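Saturday, bench 2
Tekle Mamo

Third day on the wrist servo problem and I trust the numbers less than I did on the first. Writing this down before I talk myself into the nice version.

Recap for Gyu-bin, who was out. The Trukby controller moves the arm down until the depth estimate says the fingers are at pre-grasp height, then hands off to the visual servo, which is supposed to hold lateral position from the wrist camera alone. Santino's claim is that the new feature tracker makes the handoff drift go away. His plot does show that. His plot was also made over the printed checker mat, and you could track the checker mat with a potato.

So I moved over to the marble. Pale stone, low contrast, veins that fade in and out depending on exposure. If the tracker is any good it should degrade here in a way we can measure. If it's only good at corners it should fall over.

It did neither, and that bothers me. Reported drift at handoff was lower on marble than on the mat. I don't believe a tracker gets better when you take its features away.

Dumped the keypoints from the log and projected them back onto the wrist view. Most of them are sitting on the fingers. There are fine ridges running along the finger surface, faint but regular next to the stone, and the detector loves them. The fingers are bolted to the same wrist as the camera. Of course they don't drift. We have been measuring how well the gripper stays attached to the robot.

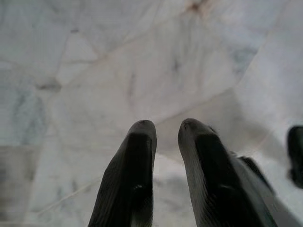
Wrist view, marble, fingers up. Edges of the fingers are sharper than anything in the stone.

There is supposed to be a self-mask. I checked, and there is one, from the old Plolen fingers, which were a different shape. The mask file hasn't been touched since the swap. It covers a tidy rectangle at the bottom center and misses the outer flange on the right finger entirely, plus both tips. Mi-kyung says she raised this in January. I looked and she did. The ticket is closed as "cosmetic."

Hand-drew a new mask, generous margin, and reran the tracker offline on the same log. Feature budget is still 1000 per image. With the fingers gone it fills 56 on the marble, and I wouldn't bet on all of those. The long diagonal vein gets a few good ones. The brownish stain near the top gets a tight little cluster, which looks great in the overlay and tells you almost nothing about rotation because they're all on top of each other. The bright side on the right gets next to nothing. There is also a dark thing at the right edge, out of focus, and the tracker puts a couple of points on its outline. It stands up off the surface, so those points don't obey the plane assumption and I'd rather throw them out.

Drift with the new mask is worse than the mat. Good. That is at least a believable direction.

Myung-ja suggested rendering the mask from the finger CAD and joint positions so it can't go stale again. Probably right, but I have doubts. The render depends on the camera extrinsics, and the extrinsics come out of the Ásgeirsdóttir calibration routine, which I've never seen give the same answer 2 runs in a row. A hand-drawn mask is at least wrong in the same way every time. It won't survive the fingers opening, though, so it's only good for fixed-width runs.

Other things I tried:

Lower detector threshold. More points, mostly noise in the mottled patch on the left. They live for 3 images and die.

Histogram equalization. Brings the veins up nicely and brings the finger shadow up with them. The shadow between the fingers moves when the wrist tilts, so now I have moving features that belong to nothing. Turned it off.

Brivarach's dense flow package. Runs, looks smooth, reports high confidence everywhere, including on the washed-out stone where I can't see any texture myself. Confidence from that thing should not be used to gate anything.

Santino, please don't put the drift plot in the slides yet. Or put it in with the mask off and on, side by side, and let people ask.

To do: rerun the mat log with the new mask too, same settings, before anybody compares across surfaces. Reopen Mi-kyung's ticket and change the severity. Add a check that prints the share of keypoints with zero image motion while the arm is moving — cheap, and it would have caught this the first morning. Ask Gyu-bin where the current finger CAD lives, the one in the shared folder has no flange on it.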